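The rulebook Sevim Saraç keeps for the two-armed robots at Indow is 28 pages long, and she thinks that is too many. "The people at the table use maybe 5 of them," she says. "The rest is there for the day something goes wrong."

Saraç took over the rules in July, after the lab moved its handling work from Trutholm to its current rooms. The old version had been written for machines behind a fence. The new work puts a person at the same table as the arms, with toys, balls and baskets in reach of both.

"The first thing I changed was the word 'operator,'" she says. "It was used for three different jobs. Now we say who is seated, who is driving and who has the stop button. If one person leaves, the arms stop."

Her second change was about objects. Everything that goes on the table is on a list, and the list says whether an arm may pass it to the other arm in the air. Sticks and tubes may be passed. Anything made of glass may not.

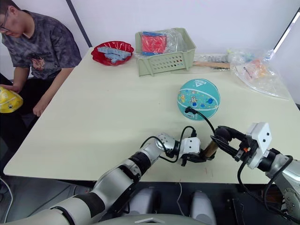
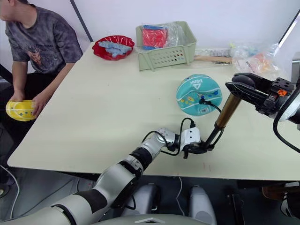 Handover work at the table, with a seated person at the left side.

Gilang Ong, who trains new staff, was against the list at first. He thought people would stop using their judgment. "I still think that a little," he says. "But before, I had 8 trainees and 8 ideas of what was safe to hand over."

The rule he cares about most is the one on hands. A seated person keeps both hands out of the space between the grippers, even when the arms are still. "Still doesn't mean off," Ong says. "An arm can be waiting for a command – you can't tell by looking at it."

Cables are the part neither of them is happy with. The rulebook says to check them before each session for slack and for anything they could catch on. Saraç would like a firm limit on how far a loop may hang from the wrist, but she has not found a number that works for every task. "I don't want to write down a figure just so there is one," she says.

Near misses go in a shared log called Kimine, which has passed 2,000 entries. Most are dull: a dropped stick, a ball that rolled off. Saraç reads them every week anyway. She is working on a shorter rulebook now, and Ong has asked to see the hand rules moved to page one.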